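Pranton - a little recipe scaler

Hello! Pranton is a small script I wrote so I'd stop doing jam sums on the backs of envelopes. You give it a recipe as a plain text file, tell it how much fruit you've got, and it gives you the whole lot back with every amount changed to match. It runs from the command line and needs Python and nothing else.

Getting started

Copy the folder wherever you like, open a terminal in it and type:

python pranton.py plum.txt 300

The last number is your fruit in grams. If you leave it off, you get the recipe as I wrote it down.

What's in the folder

There are 54 recipes in there at the moment, 45 of them jams and the rest chutneys and one rather fierce pickle. Each file has a title line, then the ingredients (amount, unit, name, in that order please!), then a blank line, then the method. The script never touches the method, so if it says "boil for 30 minutes" it'll still say that for a tiny batch, and you'll need to use your eyes and a cold saucer.

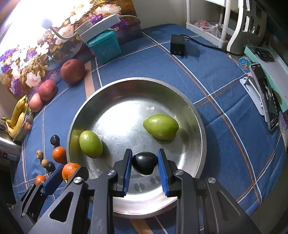 A plum in the steel bowl.

Plums were the first thing I typed in and they're still the recipes I fuss over most. The weights are for whole fruit, stones and all, as I always weigh before I cut. If you stone yours first, put "stoned" after the name and the script will adjust - it's a bit of a guess on my part, and small plums throw it off.

Things that don't work yet

Spoons are a mess. Ask for a small batch and you might be told to add 0.17 of a teaspoon of cloves, so just use a pinch. Pounds and ounces sort of work, but don't mix them with grams in the same file or you'll get some very odd chutney (I did, in May, and I'm still eating it).

Sending me recipes

Yes please! Plain text only, one recipe per file, and do cook it at least once before you send it. Everything here is free to use, change and pass on. Gooseberry is next on my list, once I can read my own handwriting.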